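How to Clean and Sort Plastic Cups and Small Tableware

Plastic cups are cheap and hard to break, so most homes end up with a cabinet full of them. They also hold on to smells, turn cloudy and get mixed in with lids and caps that don't belong to anything. The steps below cover washing them, checking them and putting them away so the set stays usable.

What you need

A dishpan or a clean sink
Mild dish soap
A soft sponge and a bottle brush
Baking soda
White vinegar
Two clean towels, one to go under the cups and one for wiping
A small box with a lid for loose parts

Step 1. Empty the cabinet

Take everything out and put it on a table. Wipe the shelf while it is bare and leave the door open so it can dry. If the shelf has a liner, lift it and check underneath for crumbs.

Put cups with cups and bowls with bowls. Anything small goes in its own pile: caps, stoppers, straw parts, rings from travel mugs. Don't try to match them yet.

Step 2. Wash

Fill the dishpan with warm water and a squirt of dish soap. Very hot water can warp thin plastic, and tinted cups may fade after many hot washes. Let the cups soak for 8 minutes, then go over the inside and the rim with the soft side of the sponge. Skip steel wool and scouring powder. They leave fine scratches, and the scratches hold stains.

For a cup that still smells of juice or coffee, mix a spoonful of baking soda with enough water to make a paste. Rub it around the inside, leave it for 20 minutes and rinse.

Cloudiness on clear plastic is often hard water film. Soak the cup in equal parts white vinegar and water, then wash it again with soap. If it is still cloudy after that, the surface is probably worn and won't come back.

Step 3. Dry

Stand the cups upside down on a towel with one edge propped up a little – a folded corner of the towel is enough – so air can get inside. Wipe the rims by hand. Cups stacked while damp will stick together and start to smell.

Step 4. Check each cup

Work on a bare part of the table in good light. Set the cup upright and look down into it, then run a finger around the rim. Throw out any cup with a crack, a sharp chip or a base that rocks.
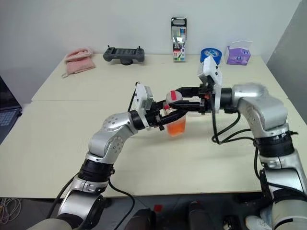 Small parts are easier to sort after the cups have been checked. Try each cap or stopper on the cup or bottle you think it came from. If it fits, store the two together. If it fits nothing, put it in the lidded box and write December on the lid. Whatever is still in the box when that month is over can go.

Step 5. Put everything back

Stack cups of the same shape, no more than four high. Tall stacks wedge tight and tip over when the door opens. Put the ones used every day at the front and the picnic cups behind them.

If two cups do get stuck, run warm water over the outer one and put cold water in the inner one, then twist gently. Don't pry them apart with a knife.

Wipe the table, hang the towels up to dry and repeat the vinegar soak whenever the film comes back.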